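Official Record of the Foloveck Game
Prepared for the Athletic Archive, Igwe College

Section 1. Circumstances of Play

The contest between Igwe College and the visiting eleven from Dundau was played at Ovunon Field on 10th September before a paid attendance of 2,451. The trophy at stake was the Foloveck Cup, which Dundau had held without interruption for 6 seasons. The undersigned was engaged by the College to keep a faithful account of the proceedings, and has endeavored to do so.

Igwe won the coin toss and elected to receive. The opening kickoff was returned to the Igwe 31-yard line. On the first play from scrimmage the tailback was met behind the line by three Dundau defenders and lost two yards. The second play was similar. The third was a punt, the head coach having decided that he had seen enough.

Dundau scored twice before the end of the first quarter, both times by short runs over the left side. The College band, which had prepared a march for the first Igwe touchdown, held its instruments at the ready through both possessions and then put them down.

It is the duty of the recorder to note that the tailback remained on the bench for most of the second quarter with his helmet in his lap. He had gained 681 yards the previous season and was expected to gain a good many more. A member of the training staff spoke to him at some length. The content of that conversation was not made available to this office. 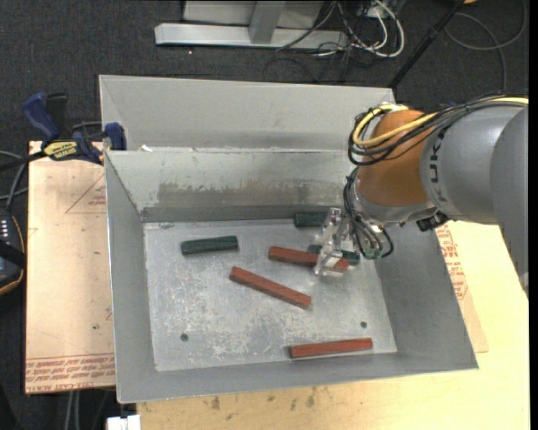
Section 2. The Second Half

Play resumed with Dundau leading by fourteen points. Rain had begun during the intermission, and both sides found the ball difficult to hold. Dundau fumbled on its second possession, and Igwe recovered at midfield.

The tailback returned to the game at this point. He carried on nine consecutive plays. The College has asked that the record avoid expressions of enthusiasm, and the recorder will state only that on the ninth carry he crossed the goal line with a Dundau linebacker holding him by the jersey, and that the band began its march several bars from the beginning.

A second Igwe touchdown followed in the fourth quarter after a blocked punt. The score was then level. Dundau drove to the Igwe 12-yard line and attempted a field goal with under a minute remaining. The kick struck the left upright and fell in the end zone.

Under the rules then governing the Foloveck Cup, a drawn game left the trophy with its holder. The visitors accordingly carried it back to their bus. Several of the Dundau players were observed to look at it as though it belonged to another school.

Section 3. Statistical Summary and Closing Entry

The tailback was credited with 181 yards rushing. The recorder submitted this figure to the conference office the following morning, and it was accepted without revision.

One further matter is entered at the recorder's own discretion. Some time after the stands had emptied, the tailback came up to the press box and asked whether the first play of the game, the loss of two yards, had to be included. He was informed that it did. He asked to see the sheet. He read it standing, from the top line to the bottom, and handed it back, and inquired whether the light switch was the one by the door.

The record was filed in January with the remaining papers of the season.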